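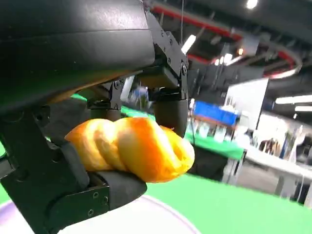

By Perla Quintero
Aug 19, 2019

My cousin lives on the third floor of a building in Munberg, and last July she got a letter saying the whole place had been sold. She ran to her mom and asked, "Do we have to move?" Good question! The answer was no, and I want to tell you why.

Some apartment buildings belong to one person. Lots of others belong to a company. The company in my cousin's town was called Costa, and it owned four buildings with 136 apartments in them. Then a bigger company, Bodik, bought all four at once. (Grown-ups call a bunch of buildings like that a portfolio. I used to think a portfolio was only for art projects.)

So why would anybody want to buy a building they aren't going to live in? Well, every family in there pays rent each month. The owner uses part of that money to fix the roof, pay the taxes and keep the elevator going. Whatever is left over is called profit, and that's what Bodik was hoping for.

Buildings cost a LOT, so the buyer usually borrows some of the money from a bank and pays it back little by little. It can take years and years.

Now, back to my cousin. Her family had signed a lease, a paper that says how long they can stay and how much they pay. When a building is sold, the lease normally goes along with it. Theirs had 14 months left, so the rent stayed the same for all 14. The only new thing was where her mom sent the check, which now goes to an office in Hanstead, almost 60 miles away.

Oh, and they painted the front door green. My cousin liked it better red.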